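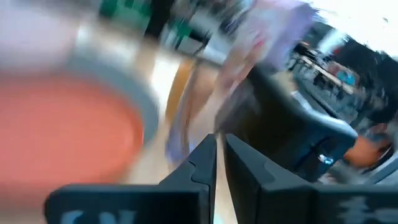

木の天板のそばで。橙がかった赤の丸い面に、灰色の太い縁。

Remance 写真ページ
食卓の道具 第44回 シリアルとトーストの朝食

ホーム / 写真ページ / 食卓の道具 / 第44回
文・構成 Pak-hei Yip

Remanceの写真ページでは、普段の食事に使う道具を、使っている場所のまま載せています。第44回は朝食です。シリアル、パン、飲み物、果物という組み合わせで、火を使う調理はありません。道具の数が少なく、並べるのも下げるのも短い時間で済む食卓です。

写真は2枚です。1枚は動きのある近い距離のもので、色だけが大きく写っています。もう1枚では食卓の並びが分かります。写真の順番は食事の順番とは関係がありません。写真の間と後に、道具の選び方、並べ方、片付けについてのメモを付けました。前回までに書いた内容と重なるところもありますが、このページだけを読む人のために省かずに残しています。

天板について
朝食の台には木の天板を使います。細い板を幅方向につないだもので、板ごとに色が少しずつ違います。薄い黄褐色の板もあれば、赤みのある板もあります。全体を同じ色にそろえた天板に比べると、パンくずや薄い色のシリアルが落ちたときに見つけにくいことがあります。食後は目で確かめるだけで終わらせず、手のひらを軽く滑らせて残りを探します。

木の天板に色のはっきりした食器を置くと、器の輪郭がよく分かります。赤や橙の系統は木の色に近く、離れて見るとなじみます。間に灰色や黒を一つ入れると、また区切りが出ます。今回の食卓では、その役目を濃い灰色の丸い敷物が受け持っています。

立ったままシリアルを注いだりパンを出したりするなら、台の高さは900ミリあると楽です。座って食べる高さの台では、背の高い箱を持ち上げて傾けるときに肘が上がります。座って使う場合は、箱の中身を先に別の入れ物へ移しておくか、注ぐところまで立って済ませます。
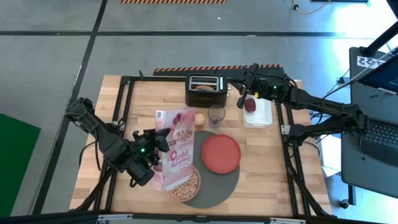

シリアルの箱を器の上に傾けたところ。奥にトースター、手前に濃い灰色の丸い敷物。

器と敷物
シリアルの器は、縁の細い丸いものです。縁の色は桃色がかった薄い茶で、中身の色とあまり離れていません。器は敷物の左下の端に重なる位置にあり、敷物の右上側には珊瑚色に近い赤の皿が載っています。皿にはまだ何も載っていません。トーストを置く皿は、焼き上がるまで空けておきます。

敷物を中央に一枚だけ敷く並べ方は、一人分の朝食に向いています。二人分にするときは敷物を二枚にするか、思い切って使わないほうがまとまります。大きな一枚を二人で分けると、どちらの器も端にかかり、縁の段差で傾きやすくなります。丸い敷物は四角いものに比べて隅がなく、台の端にそろえる必要もありません。位置を決めるときは、先に皿を置き、敷物を後から動かすことはしないようにします。皿ごと動かすと、天板との間に入ったくずで擦り傷が付きます。

皿の縁が少し立ち上がっていると、パンを手で割ったときにくずが外へ出にくくなります。平らな皿を使う場合は、ひと回り大きいものにします。朝食用に買い足すなら、まず皿を一枚、次に器を一つという順で十分です。組で買うと、ほかの食事で使わない大きさのものが残りがちです。

シリアルの箱
桃色と白の背の高い箱です。正面に濃い桃色の大きな文字と、シリアルの入った器の絵があります。箱の上の角を持つと中の袋が動くので、注ぐときは側面の中ほどを持ちます。最初の一回は、箱を傾ける前に袋の口を広げておきます。口が狭いままだと、途中で詰まってから一度に出ます。

当ページで料理の分量を書くときは、シリアルは一人分を軽い器に一杯としています。量りたい人のために、食卓用の小さな秤を100グラム単位の目盛りで使っていた時期もありましたが、シリアルには目盛りが粗すぎました。今は同じ器を続けて使い、内側のどの高さまで入れるかで決めています。器を替えたときだけ量り直します。

牛乳は食べる直前に入れます。先に牛乳を入れてからシリアルを足す人もいます。Fan社の小鉢を紹介した回に、後から足すほうが食感が残るという便りがありました。どちらでも構いませんが、後から足す場合は箱を高く持ち上げないほうがはねません。

開けた箱は、袋の口を二度折って留めます。台所の棚に入れるときは、文字の面を手前にして立てます。横に寝かせると、袋の中でシリアルが偏り、次に注ぐときに出方が変わります。

トースター
黒い二枚焼きのトースターで、上面は金属の質感です。手前の差し込み口に焼き色の付いたパンが見えます。操作部は右側にあります。

置き場所は台の奥の中央です。奥に置くと手前が広く使えますが、パンを取り出すときに器の上を手が通ります。パンくずを器に落としたくないときは、シリアルの器を左か右へずらしておきます。今回の並びでは器が左寄りにあり、トースターと空の皿の間に手を通せます。

コードは台の奥へ流します。天板の端から垂らすと、台の横を通るときに引っかかります。使い終わったら差し込みを抜き、本体が冷めてからくず受けを外します。くず受けは毎回でなくてもよく、朝だけ使う家なら週の終わりに一度空ければ足ります。細いブラシを使う場合は、電熱線に触れないところまでにします。

金属の面には指の跡が残ります。柔らかい布を固く絞って拭き、すぐに乾いた布で仕上げます。洗剤を直接かけることはしません。

小さい入れ物
トースターの手前に、橙がかった薄茶の小さなカップと、透明なグラスが並んでいます。カップにはクリーム色のものが入っています。グラスは向こうの木の色が透けて見えます。

小さい入れ物は、背の低いものを左、高いものを右と決めておくと、取り違えがありません。右手でグラスを取る人に合わせた決め方なので、左手を使う人は逆にします。二つを離して置くより、隣どうしにまとめたほうが箱を傾ける場所が空きます。ただし近すぎるとグラスを戻すときに当たるため、指が一本入るだけの間を取ります。

小さなカップに何を入れるかは家によって違います。Jindexという店の食器の回では、ジャム、ヨーグルト、柔らかくしたバターの三通りを試しました。口の狭いカップにジャムを入れると、底の角に残ります。スプーンの先が底まで届くかどうかを、買う前に確かめてください。

果物の入れ物
右の奥に、角の丸い四角い容器があります。白く半透明のプラスチックで、中に果物のような濃い赤の丸いものが入っています。

半透明の容器は、中身があるかどうかを横からでも確かめられます。深いものに果物を重ねると下の段が傷みやすく、取り出す順番も偏ります。朝に使う分だけを入れて、残りは別の場所に置きます。洗った果物を入れるときは、先に水気を拭きます。底に布巾を一枚敷く方法もありますが、布巾が湿ったままになるので、食後に必ず外してください。

容器を台の隅に寄せると、ふた役の布を掛けたり外したりする動作がほかの食器に当たりません。食事の後で容器だけ残しておけば、昼まで果物の置き場になります。

並べる順番
このページでは、次の順で並べることが多いです。トースターを置き、コードを通す。敷物を敷く。皿と器を置く。果物の容器を隅に置く。カップとグラスを置く。箱は最後に出します。箱は背が高く、先に立てておくと奥の物に手を伸ばすときに倒しやすいものです。

下げるときは、箱、グラス、カップ、器、皿の順です。トースターはまだ熱いことがあるので最後まで動かしません。敷物は食器をすべて下げてから、くずを内側へ寄せて持ち上げます。丸い敷物は二つに折れるものと折れないものがあり、折れないものは両手で水平に持って流しまで運びます。

木の天板の手入れ
食後はまず乾いた布でくずを集めます。濡れた布から始めると、細かいくずが板の継ぎ目に入ります。次に固く絞った布で拭き、最後に乾いた布を当てます。牛乳をこぼしたときは、見つけたところですぐに吸い取ります。乾いた後に気付いた場合は、ぬるま湯を含ませた布をしばらく置いてから拭きます。

油で仕上げた天板なら、年に何度か油を塗り直します。5月に塗ることが多く、窓を開けて乾かせる時間が取れます。使っているのはPriltardの無色の油で、布に少量を取り、板の目に沿って薄く伸ばします。塗った日は食器を置きません。塗装で仕上げた天板には油が入らないため、この手入れは不要です。購入時の説明書で仕上げを確認してください。

グラスの底の輪じみは、コースターを使わない限り少しずつ増えます。気になる場合は細かい紙やすりを板の目の方向にかけ、その部分だけ油を塗り直します。周りより色が淡くなりますが、使っているうちに近づきます。

写真と文について
色は見る画面によって変わります。珊瑚色や藤色の系統は特に差が出やすいため、食器を選ぶ参考にする場合は実物を確かめてください。写真に写っている食器や箱の販売は行っていません。

道具の使い方についての便りは、連絡ページから送れます。返事には日数がかかることがあります。掲載した便りは、意味を変えない範囲で短くしています。

次回の第45回は、昼の弁当を詰める道具を載せます。

前の回へ / 一覧へ戻る / 次の回へ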